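Sistton fingertip fault

The Sistton fingertip fault was a defect in the Sistton, a hand-held gripper used to record picking and placing tasks in ordinary homes. 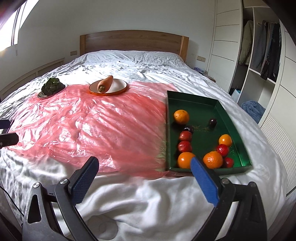
Fruit and vegetables set out on a bed, with a hand-held gripper in the foreground.

The fault caused the grip pad of one finger to slide from its seat during closing. The fingers then met at an angle, and round objects such as mandarins and plums were pushed away or pressed too strongly on one side.

Discovery

The fault was first reported in September by Natalie Horrocks, an operator at the Clela project. She noticed that the opening width saved in the recordings did not agree with the size of the fruit being held. Her report was at first treated as a calibration error, and recording continued. A review led by Fengying Qiu later examined 1,409 recordings and found the fault in 111 of them. Most belonged to tasks in which fruit was moved from a tray to a plate.

Cause

Bimitov, the maker of the pads, had changed the adhesive between two production batches. The new adhesive became soft after long use in warm rooms. Dean Catterall, who tested the returned parts, showed that a pad could begin to move after 200 closings — the expected life was 3,000. A small gap at the base of the finger made the movement larger.

Safety

One injury was recorded. Kieran Haslam pinched his thumb while he was pushing a loose pad back with the trigger half pressed. The instructions now require the trigger to be locked before the fingers are touched.

Correction

The pads were replaced with a type held by two screws. The affected recordings were marked and kept apart from the main collection, but some copies already sent to partners could not be corrected.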